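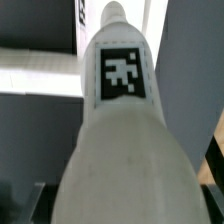 Wrist cam, fingers either side of the white piece, tag on its front. Lower half blurred as usual.

20th December. Sat. Lab mostly empty, heating off till noon.

Plan for today: get the teleop demos of the approach-and-close into decent shape before the break. Jussara wants a clean set to train on over the holidays, and the set we have is not clean.

Setup, so I don't have to guess again in the new year:
- arm on the Vilau base, slow profile
- leader handles on the left bench, cable routed over the top (NOT under, it snags)
- wrist cam fixed focus, exposure locked after warmup
- Pruvska logger running on the old desktop, the newer one drops packets
- tag on the white piece, tag at the back for reference

Started with hand guiding, arm in float. Same trouble as last week. When I hold the wrist my forearm wanders into the bench camera and the joint torques are full of me. Fine for showing the general shape of the move, no good for the last few centimeters. Did a handful, kept them in a separate folder, labeled "hand". Do not merge with teleop!! The timing is completely different, I'm much slower when I'm pushing the thing around myself.

Switched to leader handles. Better. The feel of the left handle is still notchy near the end of its travel, so closing the fingers comes in two steps, a fast bit and then a little shove. You can see it plain as day in the gripper trace. Question is whether the policy learns the shove. I think it will. Rogério thinks it will average out. We have a coffee riding on it.

Tag tracking. This ate most of the morning. The tag is a flat label stuck on a round thing so the bottom edge goes wavy where it bends, and the pose estimate does not like that. Yaw jitters, pitch is biased. Distance is okay. Tried:

1) refit with only the top two corners plus the known height. Worse, much worse. Dropped.
2) smaller tag, same spot. Jitter better, but lost it completely when the wrist tilts past where the light hits it.
3) back to the first tag, and treat the curve as a cylinder in the solver instead of a plane. Bias mostly gone. Jitter about the same.

Staying with 3. The taper means a cylinder is wrong too, strictly it should be a cone, but I'm not writing a cone solver on a Saturday.

Back tag: gets covered by the white piece on the final approach. We knew that. From the moment it's hidden we're going on arm kinematics plus the front tag only. Logger writes a flag when it loses the back one. Flag was inverted in Thursday's files. Fixed in todays. Jussara, if you're reading this before I get to the old ones, flip column 9.

Exposure. The white behind the tip burns out. Tip of the piece against that background has very little edge to it, and the policy is going to need that edge if we ever ask for a grasp from higher up. For the current task we only care about the wide part so I let it go. Tried dropping the exposure and the dark fingertip vanished into everything dark behind it. Put it back. A sheet of gray card behind would fix both, none in the cupboard.

Demos:

Batch A — straight in, fingers open, stop, close, hold, open, back off. No lift. Got into a rhythm after the first few. Operator me throughout.

Batch B — same but start pose nudged left or right by hand before each one. Deliberately sloppy with the nudges. Some starts have the tag near the side of the image, which is what we want, the last policy had never seen that and just drove forward like nothing was wrong.

Batch C — recovery. Go in badly on purpose, brush the side with one finger, back up, line up again, close. These take ages. They're also the only ones that I think matter. Had to restart twice when the arm tripped its force limit. Limit was at the factory setting, raised it a bit, wrote the new value on the tape on the controller.

Kept 70 out of the day, all batches together. Tossed the ones where I hesitated too long before closing. There's a trap there, if you toss every hesitation then the robot never sees what waiting looks like, but a four second stare is me thinking about lunch and not about the grasp. Kept short pauses. No hard rule, did it by eye, sorry.

Running total in the good folder is now 1,118 after merging. Rogério wants 2,000 before he'll run the long training. I'd sooner have fewer and more of batch C. To argue about.

Latency. Leader to follower felt laggy after lunch. Measured it by tapping the handle and looking at the offset in the two traces. Up compared with the morning. Cause was the viewer window left open on the desktop, it redraws every frame and hogs the bus. Closed it, lag went away. Demos in the laggy stretch are marked "L" in the notes column. Probably usable. You do drive differently with lag though — smaller moves, more stops — so maybe keep them out of the first run.

Fingers. One translucent, one dark, as before. The clear one confuses the segmenter, it comes and goes from frame to frame depending on what's behind it. Two choices, mask both fingers with a fixed polygon or leave them in and let the network sort it out. Left in for now. If we mask, the mask has to move with the opening width and the width signal is a few frames behind the image, so the mask would trail. Fix the timestamp first. That's been on the list since April.

Blur. Bottom half of the image goes soft when we're close in, it's too near the lens. Peltonen's sales guy offered a shorter focus lens, quote is in the shared inbox. I'd say wait. The tag is sharp enough where it sits and that's what we're steering on. If somebody moves the tag lower down the piece all bets are off, so don't move it.

Quick replay test at the end of the day. Took three demos from batch A and played them back open loop, piece put back on its pencil mark. First two closed centered. Third was off to the right and pushed the piece before it gripped. Checked the mark, piece was on it but rotated, so the pencil mark needs a second line for heading. Added one. Did not rerun the third, should have.

Also tried the small policy from last week on the live arm, just to see. Approach good. Stops short of the close and hovers, opens and shuts a little, hovers. Rogério says too few close examples with the new camera angle. I say it's the shove. Same coffee.

Smudges on the white piece are from handling. Don't wipe them off. The training images have them, and I'd like the piece to look the same in January as it does in the set.

To do:
- second operator for at least one batch, it's all my hands so far and it'll learn my habits
- fix the notch in the left handle or swap it for the spare from the Fusovness kit
- timestamp on gripper width
- gray card
- rerun replay 3
- old logger files, flip column 9
- back up the good folder to the other disk. (started 5:40, left it running, check it finished)
- ask Jussara if she wants the raw wrist video or the downsampled. Raw is huge.

Left it powered down, e-stop in, handles parked on their hooks. Key in the usual drawer. Batch notes are in the blue binder, the page with the coffee ring is C.

Later, from home. Looked at the C traces again. In most of them the back-up after touching is the same length every time, I must be doing it without thinking. So the robot will learn "touch, then retreat by exactly that much" whether it needs to or not. Next session vary it on purpose, short, long, sideways. Maybe call out the distance before starting so it isn't up to my wrist. Also should record which finger touched, right now you have to look at the video to tell, and with the clear finger even that is a pain. Add a column.

Bench notebook, teleop group — contact Rogério Barbosa or Jussara Bragança — internal copy, please don't forward — Back to top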